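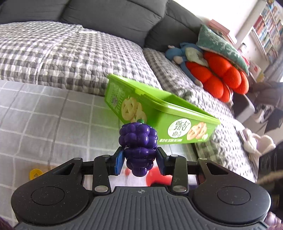

3.2 Gathering the household examples

9 min read

We would like to spend a little time on how the examples were gathered, as we found this part of the work far more absorbing (and a good deal slower) than any of the training that came after it. The Flitis set holds 1,907 demonstrations of small toys and oddments being picked up and put into an open green box, all of them recorded with a hand-held gripper in ordinary living rooms. Figure 2 gives three views from one such room. We asked people to leave their cushions and blankets wherever they normally lived, and to move at whatever speed felt natural to them.
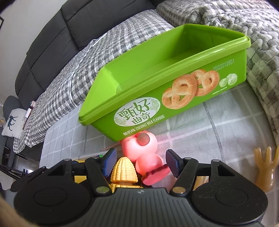

Why not tidy the toys into a row before each demonstration? A policy trained on neat rows does well on neat rows, and our early trials fell apart as soon as two objects touched.

Our favourite colour of toy soon became whichever one stood out from the mat, but we tried hard not to play favourites, and the person holding the gripper was free to choose what to pick up next. Dropped objects stayed in the recording. We kept 300 demonstrations aside for testing, and a further 66 were thrown out when the gripper's position was lost partway through, mostly in the dim light of late afternoon.
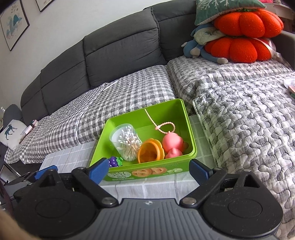 3.3 Labelling

Each demonstration was cut into single grasps in Pretico, our labelling program, and given a short everyday name for the object being moved. Where two labellers disagreed on the name, we kept both.

Figure 2. Three views from the hand-held gripper in one living room, each with the green box and some of the objects used.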